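Über uns

Oltell schreibt Regeln. Genauer: Wir schreiben auf, wie Menschen Robotern etwas vormachen sollen, damit am anderen Ende Daten herauskommen, mit denen man arbeiten kann. Auf Familienfeiern erklärt sich das schlecht. Die meisten nicken höflich und fragen dann, ob wir auch Drucker reparieren.

Angefangen haben wir mit einer Seite Papier, die neben der Kaffeemaschine hing. Darauf stand, wie man einen Handgreifer hält, wann eine Aufnahme beginnt und wer die Flaschen zurückstellt. Inzwischen ist daraus ein Regelwerk mit 200 Einträgen geworden, intern »Eide« genannt. Der Name stammt aus einer Zeit, in der wir fanden, jede Regel müsse sich wie ein Schwur lesen. Davon sind wir abgekommen, der Name ist geblieben, und die Visitenkarten waren schon gedruckt.

Was wir tun

Unsere Kunden sammeln Vorführungen: Jemand greift, hebt, faltet, stellt ab, und ein Modell soll später daraus lernen. Wir legen fest, was dabei als brauchbarer Durchgang gilt. Wie viel darf auf dem Tisch liegen? Wo sitzt der Marker, und wer prüft das vor der ersten Aufnahme? Was passiert mit einem Durchgang, bei dem das Objekt aus den Backen rutscht? (Er wird behalten und gekennzeichnet. Über diesen Satz haben wir länger gestritten als über den Mietvertrag.)

Geprüft wird jeder Eintrag von Leuten, die selbst am Tisch stehen. Wer eine Regel vorschlägt, muss sie eine Schicht lang befolgen. Seitdem werden deutlich weniger Regeln vorgeschlagen.
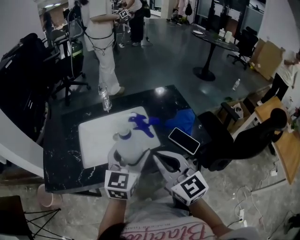
Greifen und Anheben einer Flasche mit dem Handgreifer, Markerwürfel an beiden Händen.

Drei Grundsätze, an denen wir hängen

Erstens: Marker bleiben sichtbar. Wer einen Würfel mit dem Ärmel verdeckt, erzeugt eine Bewegung, die es so nie gegeben hat, und ein Modell ist leider sehr gutgläubig.

Zweitens: Unordnung wird protokolliert. Ein Tisch, auf dem Tücher und Telefone liegen, kommt dem späteren Einsatz näher als eine leergeräumte Fläche. Zulässig ist er, sobald im Protokoll steht, was dort liegt. Für den Fußboden gilt Abschnitt 8, der sich mit Kabeln, Trinkgefäßen und der Frage befasst, wie lange ein Stuhl an einem Ort stehen muss, bevor er als Inventar gilt.

Drittens: Eine Aufgabe hat einen Anfang und ein Ende, und beide stehen vorher fest. »Bisschen aufräumen« ist keine Aufgabe. Wir haben es versucht.

Woran man uns messen kann

Die erste Fassung von Eide haben wir an 3.254 Durchgängen aus dem eigenen Haus erprobt. Das Ergebnis war lehrreich und für die Verfasser etwas peinlich. Mehrere Regeln widersprachen einander, eine verbot streng genommen das Loslassen. Die Liste der Korrekturen schicken wir auf Anfrage gern zu, sie liest sich stellenweise unterhaltsamer als das Regelwerk.

Überarbeitet wird einmal im Jahr, im Oktober. Änderungen gelten ab der folgenden Ausgabe und nie rückwirkend, damit alte und neue Datensätze nebeneinander lesbar bleiben.

Mit wem wir arbeiten

Reltico betreut die Prüfsoftware, mit der sich Aufnahmen gegen unsere Regeln abgleichen lassen. Gulten ist unser Schulungsprogramm für Teams, die neu mit Handgreifern anfangen. Es dauert drei Tage, der letzte gehört ganz dem Ausfüllen von Protokollen und hat die schlechtesten Bewertungen. Wir behalten ihn trotzdem bei.

Besuch ist willkommen, am liebsten nach 14 Uhr. Vormittags wird aufgenommen, und wer durch den Raum läuft, landet im Protokoll.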